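讲稿备注：毛衣别挂，叠起来
（给自己看的，字大一点打印，周日下午带过去）

开场先别急着讲，等后排的人坐好。上次在 Penard 那边讲的时候我一上来就说正题，结果门口一直有人进来，前五分钟白讲了。先问问大家：家里的毛衣现在在哪儿？挂着的举手，叠着的举手，堆在椅背上的也举手，别不好意思，我自己年轻的时候三件毛衣轮着堆在同一把椅子上，堆了一个冬天。

然后自我介绍，短一点。我在 Vernoda 旧衣修补铺子做了好些年，主要补针织的，袖肘、领口、下摆，什么都补。补得多了就发现，送来的毛衣里有好大一部分，根本不是穿坏的，是放坏的。去年一年我们登记了122件毛衣，其中72件的毛病出在存放上：肩膀被衣架顶出两个小包，领子撑大，还有虫蛀的。这两个数字讲慢一点，停一下，让大家想想自己的衣柜。

（如果有人问剩下的是怎么坏的：钩丝、磨肘、洗缩水，都有，别展开，展开就收不回来了。缩水那个话题能讲一个钟头，Yolanda 会在后面冲我比手势的。）

第一部分，为什么不挂。

针织跟梭织不一样，梭织的布是一根横一根竖地压着，针织是一个圈套着一个圈，圈是会跑的。毛衣挂在衣架上，下半截的分量全吊在肩膀那两个点上，圈就一点一点往下拉长。这里把那块试样拿出来，两只手拎着上边给前排的人看，再传下去，让大家自己拉一拉。提醒一句：传到后排记得传回来，上次那块到现在也没找着。

薄的、棉的、当季天天穿的，挂几天没关系，我不是来吓唬大家的。厚的、羊毛的、要放过整个夏天的，请一定平放。如果家里实在没有抽屉，可以对折以后横搭在衣架的横杆上，肩膀不要进衣架。这个办法是 Anselmo Palomino 教我的，他家的衣柜窄得只能侧着身子开门，一柜子毛衣全是这么搭着的，好好的。

第二部分，叠之前要做的事。

这部分是我最想讲的，可是每次都被时间挤掉，所以今天放在前面。

收起来之前先洗。哪怕只穿过一两回，也洗。领口和袖口沾了皮脂和汗，眼睛看不出来，虫子闻得出来。洗完要干透，摸着干了还不算，要再多放一晚上，尤其是下摆和袖口的罗纹，那里厚，里面干得慢。六月收毛衣的人要格外小心，那时候空气潮，我宁可多等一个晴天。

接着是除毛。毛球和浮毛是两回事，常有人混着说。浮毛是落上去的，粘滚筒滚一滚就走了；毛球是纤维自己缠出来的，长在衣服上，要剃或者剪。剃之前一定要把衣服铺平，底下不能有褶子，有褶子的地方鼓起来，刀头一过就是一个洞。我们铺子里每年都能收到几件这样的，主人特别难过，本来是想对它好一点的。

用 Gemero 那种小梳子的，顺着一个方向梳，手轻一点。用电动剃毛器的，先在下摆里侧试一小块。这里留一分钟给大家问问题，一般会有人问粘滚筒伤不伤毛衣，回答：不伤，可是别滚上瘾了，有细绒的那种滚多了会变薄。

第三部分，在哪儿叠。

我以前总说要一张大桌子，后来被听众说了一顿，说家里哪有那么大的桌子啊！说得对。现在我都推荐床。床够大，高度也还行，弯腰不算太厉害，床单拉平就是现成的台面。颜色跟衣服差得远一点最好，轮廓看得清楚，叠歪了一眼就知道，掉下来的毛也看得见，叠完拿滚筒把床单也滚一遍。有一位老太太听完以后专门跟我说，她在床上叠了一辈子，总算有人说这样是对的，我高兴了好几天。

（放图，投影仪亮度调高一点，Tuncer 活动室那台偏暗，红色会发黑。）
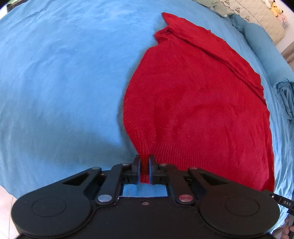 Vernoda 旧衣修补铺子 · 针织组

蓝床单上放一件红毛衣，这个颜色搭配后排也看得清。先让大家看领子那一头，揪成一团，拧着往上拱起来一个尖。毛衣往床上一放经常就是这个样子，很多人这时候就直接开始叠了，领子就这么拧着压进去，过一个夏天拿出来，那道印子蒸都要蒸半天。所以第一步永远是理领子，两根手指伸进领口，往两边轻轻撑平，别扯。

再说那道斜着的棱，看着像是一只袖子顺着衣身放着，到了一边又堆出几个松松的褶。袖子我建议先拉出来，往旁边放直，等衣身平了再折回来。先理身子后理袖子，顺序反了就要返工。

衣服上还有零零散散的浮毛和小毛絮，讲到这儿可以回头提一下第二部分，滚筒这时候用正好。下摆是竖条的罗纹，用手掌压平，千万别往两边拽，罗纹拽松了是回不去的，只能拆了重织，那个工钱我都不好意思开。

接下来现场叠，用我带来的那件灰的，边叠边讲：
背面朝上铺好，领子在远的那头。
左边连袖子一起往中间折，袖子再顺着衣身折下来。
右边一样。
从下摆往上折到一半，再折一次。厚的只折一次就够了。
翻过来，拍一拍，完了。

叠两遍，第二遍不说话，让大家看手。然后请一位上来试。没人上来就请 Yolanda Correa，我已经跟她打过招呼了。

第四部分，放进去以后。

重的放底下，轻的放上面，别塞满，手要能插得进去。真空袋我个人不爱用，压久了羊毛没精神，要用也别抽到硬邦邦的。樟木条、薰衣草包都可以，味道淡了要换，别直接贴着衣服放。中间最好拿出来抖一次，换个折的地方，再放回去。

差不多讲到这儿看一眼钟。要是还有时间，讲那件袖口织补的故事，没时间就跳过，直接说修补日的事：下次还在这里，带一件毛衣来，洗干净的，我们现场教补小洞，线我们出。报名表在门口的桌子上，名字写清楚一点，上回有好几位我实在认不出来，电话都没法打。

最后谢谢 Tuncer 借场地，谢谢 Anselmo 帮忙搬桌椅。试样收回来！灰毛衣也别忘了拿。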